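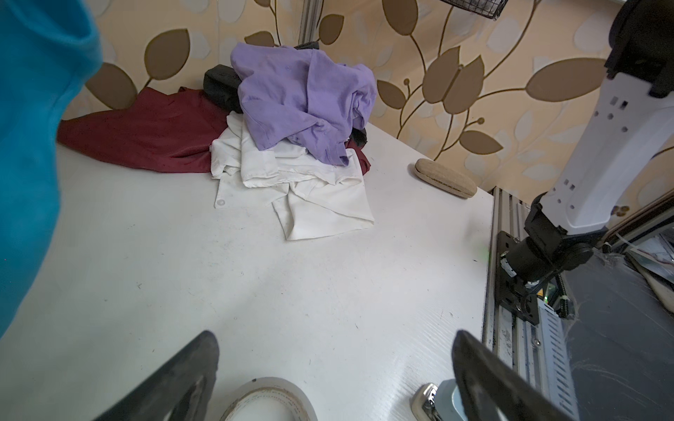 Home and Moving

How to pack clothes for posting or storage

Clothes are easy to pack badly. They don't break, so people push them into any box that's handy and find them creased or musty months later. This method works for a parcel or for a winter's storage.

Wash everything first, even items worn only once. Let it dry for a full day indoors after it comes off the line. Seams and waistbands hold damp longest, so check those by hand.

Sort by weight. Jeans and jumpers go at the bottom, shirts and blouses at the top. Fold along existing seams and roll anything made of jersey. Knitwear should never go on hangers.
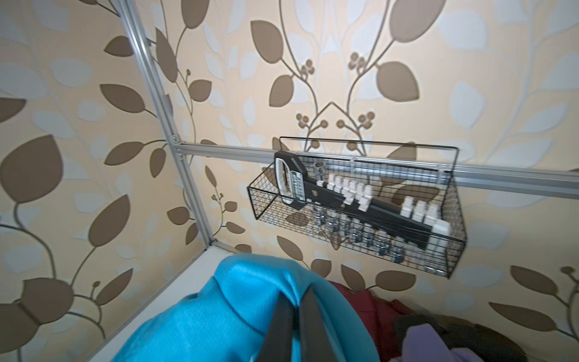 Can I use vacuum bags for wool?
Use them for a short move only. Wool left squashed for a whole season loses its shape, and a cotton pillowcase does the job better.

Choose a box that the clothes fill without bulging. We use the Plidel double-wall carton, 50 cm on the long side, which takes around 100 litres and is still light enough for one person when it holds only clothes. Line it with plain tissue. Newspaper marks pale cloth.

Close the short flaps, then the long ones. Run one strip of tape down the middle join and carry it a hand's width down each end. Turn the box over and do the same on the base, with a second strip on top of the first.
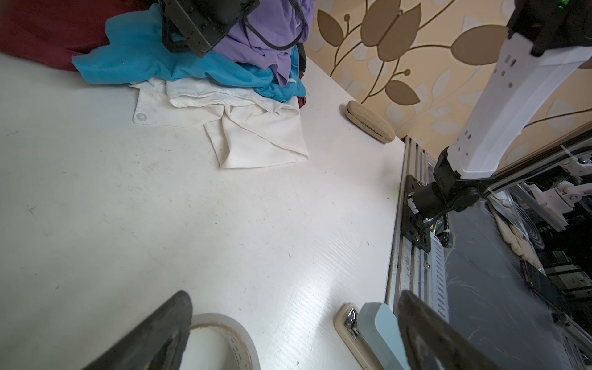 Press each strip down with a dry cloth, working from the centre outwards, and fold the last bit of tape under itself so you can find the end next time. Don't staple a box that holds clothing, as the points can come through and catch the fabric.

Write the contents on two sides and the address on the top. If you are posting to Zustville, put the full postcode on the first line of the label. Keep stored boxes off a concrete floor and look inside them in July, when moths are busiest.

Last updated September 2018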